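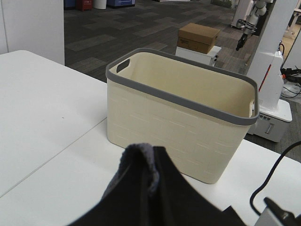
Report on a visit to the Skaltham Regional Library Store and Conservation Workshop

Prepared for members of the Fultley District Historical Society

Members of the Society attended the July open day at the Skaltham store on a Thursday, arriving at 10 am by coach from Fultley. The visit was arranged at the invitation of Ms Ronja Blomqvist, who manages the store's paper collections, and replaced the autumn excursion that had to be deferred when the Flakbridge road was closed for repairs.

The store occupies a former wool warehouse behind the railway yard. It was converted for archival use in two stages, the first covering the ground floor and the second the upper level and the workshop. The brick exterior has been kept largely as it was, including the painted lettering of the original owners, the Pietrzak company, on the northern wall. Inside, very little of the warehouse remains visible apart from the timber posts, which the architects were required to retain and which the staff have learned to steer trolleys around.

Ms Blomqvist opened the morning with a short talk on the scope of the holdings. The store takes council minute books, rate books, school admission registers, parish papers and the records of businesses that have closed or moved away. Fultley is represented by 635 volumes, of which the rate books form the longest unbroken run. Members who have previously requested these through the reading room at Skaltham will be aware that delivery can take several days, and it was helpful to see why. Each request is checked against the condition file before the volume leaves the shelf, and anything with a detached spine or loose sections goes to the workshop first.

The group was then divided in two for the tour of the shelving. The mobile shelving on the ground floor has 36 bays and is operated by hand wheels. The upper level holds maps and plans in flat drawers, and several members asked to see the subdivision plans for the Fultley riverfront. Two sheets were brought out. Both show the proposed ferry landing on the eastern bank, which was never built, and one carries pencilled notes on drainage that do not appear in the published version. The Society's publications officer has since written to ask for copies of both.

Temperature and humidity on each level are recorded continuously and reviewed every morning. The building's thick walls are of considerable benefit in summer, although the upper level still warms noticeably during a run of hot days, and the most fragile items are moved downstairs between December and March.

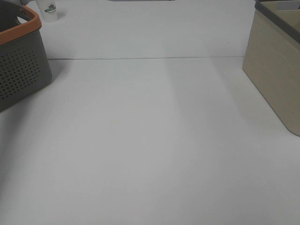 Following morning tea, the conservator, Mr Radosław Żak, gave a demonstration of surface cleaning and minor paper repair. He worked on a school register from the Flakbridge district, beginning with a soft brush drawn outward from the gutter of each opening, then a vulcanised rubber sponge on the heavier soiling along the margins. Tears were mended with Japanese tissue and wheat starch paste, the tissue being torn to shape instead of cut so that its fibres blend into the sheet. Mr Żak advised members against using any form of adhesive tape on family papers, including tapes sold as archival – he has spent a good part of his working life removing them.

Questions were numerous and the session ran over time. In reply to a query about photograph albums with self-adhesive pages, Mr Żak recommended that each page be copied before any attempt is made to lift the prints. He also suggested that letters be stored unfolded where space allows, and that rusted pins and staples be left for a conservator if the paper around them has become brittle.

Lunch was provided in the staff room. In the afternoon members were free to consult the finding aids or to join a second walk through the business records. The latter drew a smaller group but was considered by those who attended to be the best part of the day. The ledgers of the Pietrzak company list wool purchases by property, and at least two members found the names of their own families among the suppliers.

The store does not accept casual visitors. Groups of up to 9 people may book a guided tour on weekdays, and individual researchers should continue to apply through the reading room. Copying of bound volumes is charged by the opening, and orders of more than 200 openings require a written quotation.

The Society records its thanks to Ms Blomqvist, Mr Żak and their colleagues. Members wishing to borrow the handouts from the repair demonstration may do so at the next general meeting. One navy umbrella was left on the coach and is being held at the Fultley rooms.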